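Vemska kitchen corner: the pot and tray table
By the Camen Gallery desk
March

The kitchen corner at Vemska has one table, and this month it is laid out for the play-cooking set. Most of the pieces came from the Sadus shop on Prasertsri Road, in a building dated 1927. The set cost 900 and goes back in the cupboard at 5.
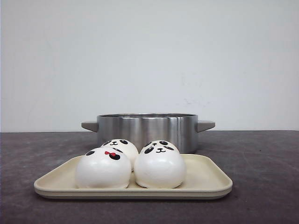

We wanted a layout that works from a low seat, with the tall things at the back. The table is dark grey and the wall behind it is left plain. The steel pot sits towards the back, its two grey handles pointing out to the sides, and the cream tray goes in front. A deeper pot was tried in January and hid too much of the wall.

The white piece is the one visitors ask after. It is listed in the cupboard book as item 1737.
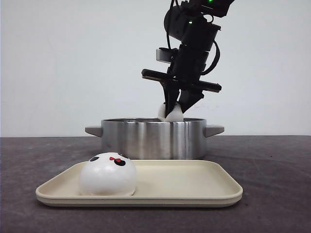 Soft white piece at the rim of the steel pot.

Smaller items get their own space on the table so that they don't end up under the tray.

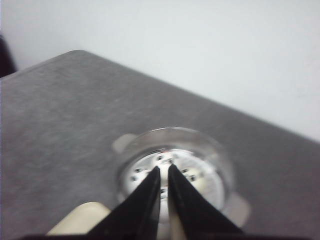
The cupboard list is pinned inside the left door. Please put pieces back on the shelf they came from, and leave anything cracked on the windowsill. The next layout goes up in April.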